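Home robot code asks for 1,000 simulated runs, and not much else

A voluntary code of practice for household robots was published in October by Hadero, the trade body whose members build and sell them. It asks firms to test every handling task in simulation before a machine goes near a customer's home. Whether that makes anyone safer is harder to say.

Under the code, a task such as picking up a bottle and putting it on a shelf must be run at least 1,000 times in a simulated room. Floor coverings, furniture and lighting should vary between runs. Firms must keep a log of drops and knocks, but they do not have to publish it.

Traltis, which makes simulation software and helped to draft the text, has put out results from its own trial. It ran 2,930 attempts at fetching and placing household objects and recorded 194 failures. The company calls this a strong start. It has not said how many of those failures involved glass, or what it counted as a failure in the first place.

The code runs to 4 sections. Three deal with paperwork. The last covers real rooms, and it says only that firms "should consider" a supervised trial before sale. An earlier draft had "must" in the same place. Hadero says the wording was softened so that smaller makers would not be shut out — though the larger ones get the benefit too.

Tuhiwai, a consumer group, wants the failure logs opened to buyers and an outside body to check them. At present each firm signs its own form. There is no penalty for signing a wrong one, beyond losing the right to use the Hadero mark on the box.

Kenddale council, which plans to try the robots in sheltered housing, says it will follow the code. It has not decided whether to ask for anything more.
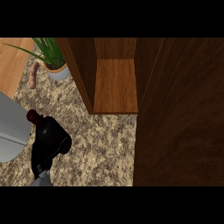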